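AUTO 21: Collision Repair Estimating
Handout for Unit 4, Supplements and Hidden Damage
Instructor: Yaowalak Srisuk
Mon 8 October

Reading: chapter on supplements, plus the Durnen file handed out last week. Bring the file to lab.

1. What a supplement is

The first estimate covers what you can see and measure before anything comes off the car. A supplement is a written addition to that estimate. It lists damage found during teardown, parts that cost more than quoted, and operations that were left out the first time.

A supplement does not replace the first estimate. Number them in order (S1, S2, S3) and keep every version. If a line is removed, show it as removed. Do not delete it.

2. Where hidden damage usually sits

Front hits: radiator support, condenser, bumper reinforcement, headlamp mounting tabs, wiring behind the bumper cover.

Rear hits: rear body panel, trunk floor, parking sensor brackets, exhaust hangers.

Side hits: door intrusion beam, hinge pillar, rocker panel inner, seat belt pretensioner.

In the Durnen file the first estimate had a bumper cover, a grille and a left headlamp. Teardown found a bent reinforcement and a cracked condenser. The reinforcement was $254 and the condenser was $381, both before labor. Look at how the two lines are written on S1. The note next to each one says where the damage is and how it was found.

3. Steps

Stop work on the damaged area.
Take photos with the part still in place, then again with it off.
Write the lines and a short note for each.
Send the supplement to the insurer and log the time.
Wait for approval before ordering, unless the customer has agreed in writing to pay.
Tell the customer about any change in the delivery date.

Kanokwan Jaidee from Intarasuk Collision will talk in May about how her shop handles the last step. Their front office calls the customer the same day.

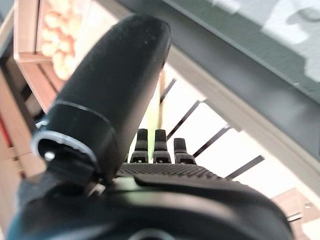
4. Labor on supplements

Check for overlap. If the bumper cover is already off under the first estimate, you can't charge to remove it again for the reinforcement. Refinish time works the same way. Clear coat on a second panel next to the first one is reduced, and most estimating programs will do this for you only if both panels are on the same estimate.

Scans and calibrations are separate operations. List them on their own lines and attach the report.

5. Homework

Write S2 for the Durnen file using the teardown sheet on the back page. Use the Drumano price list for parts and the Cevby labor guide for times. The assignment is worth 40 points. Late work loses five points per day.

Lab is in Bay 2 this week. Safety glasses are required.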